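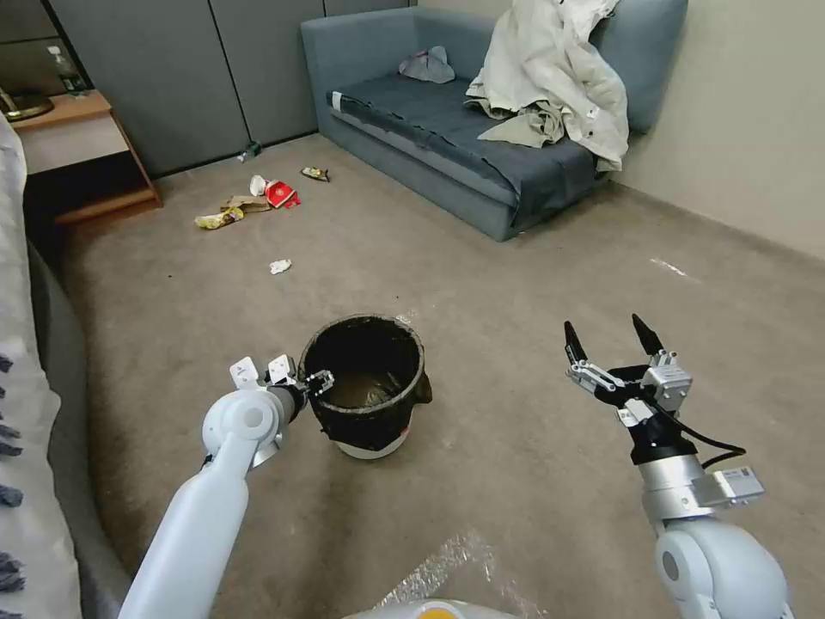 About Widmer Room Care

Widmer is a small company which looks after furnished rooms and small flats for people who let them. We started with 4 rooms in one building on Prurken Street, and at the end of August we had 348 rooms in our books. The work is still the same: we tidy, we clean, we change the bed, and we leave the room so that the next person can walk in and put down a suitcase.

Most of our rooms are simple. There is a bed, a sofa, a wardrobe, a carpet and a bin, and perhaps a small table beside the bed. People think that such a room is quick to do. It is quick only when you take things in the right order, and this order is what we have worked on for many years.

How we work

We begin always with the floor. A carpet shows everything, and if you make the bed first you will carry the crumbs from one side of the room to the other with your shoes. So the bin is brought to the litter, and we go along the walls before we touch the middle.
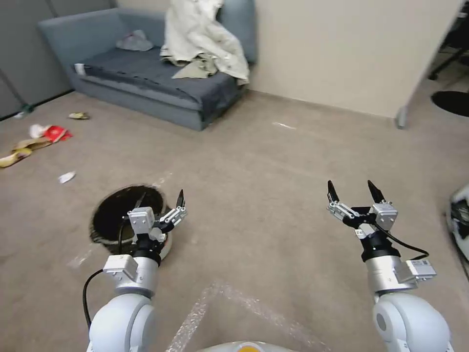 Litter in a furnished room has its habits, and after some time you learn where to look. It goes to the edges. A red wrapper and crumpled white scraps by the wall, a yellowish heap that may be peels, one more little piece farther back towards the sofa — these are picked up by hand and put in the bin before any vacuum cleaner is switched on. Big pieces block the hose, and peels leave a mark if they are pressed into the carpet. Plastic wrap from a delivery is folded and taken away separately.

After the floor comes the sofa. Blankets and throws are lifted, shaken and folded, and we look under each one for keys, coins and chargers. Cups go to the kitchen. What a guest has forgotten goes into a paper bag with the room number on it, and we keep it for 60 days. We do not decide for other people what is rubbish, so a piece of clothing is never thrown away, also when it is old.

Buckets and bins with liquid in them are carried out first and emptied in the bathroom, never over the carpet. It is a small rule, but it has saved us a lot of work.
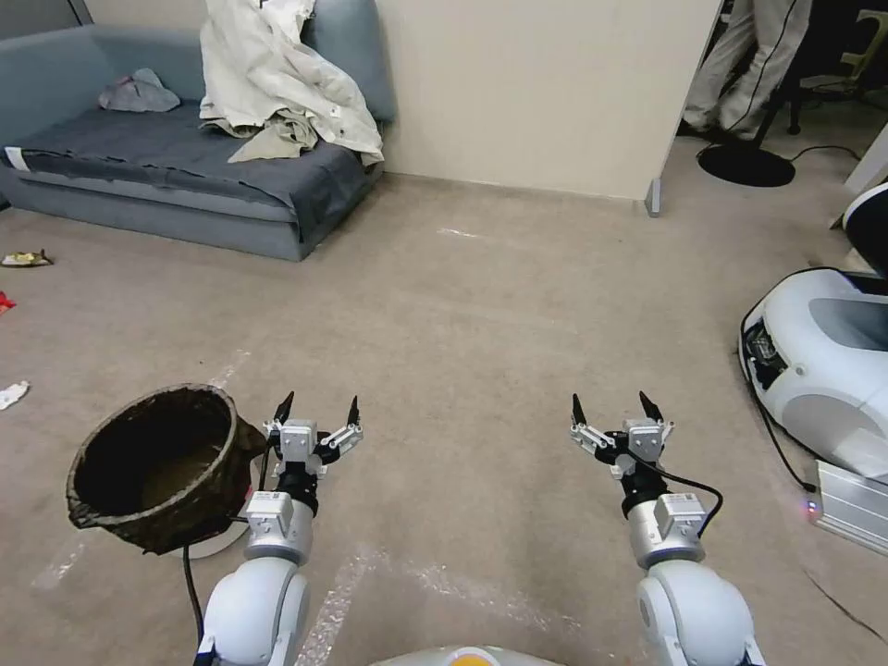
Sofa and carpet, with a throw and a heap of cream-white fabric on the seat.

What we offer

Single visit: one room tidied and cleaned between two guests.
Weekly care: the same person comes each week on the same day.
Deep clean: carpet, sofa covers and the inside of the wardrobe.
Linen: blankets, sheets and throws are collected, washed and brought back by our partner laundry, Dadia.

For carpets we use Jindar powder, which has almost no smell. If you prefer another product, leave it in the room with a note and we will use yours.

Our people

We are a team of cleaners, two drivers and a small office. All of us are employed by the company, and everyone in the office has done rooms before and still does them in the busy weeks. New colleagues learn for about 300 hours together with an experienced one before they get a key of their own.

Where we are

The office and the linen store are on the ground floor at Prurken Street. You can come by on weekday mornings, or write to us with the size of the room and the number of beds. We answer normally on the same day — on Mondays it can take a little longer.

Page last changed: 6 October 2022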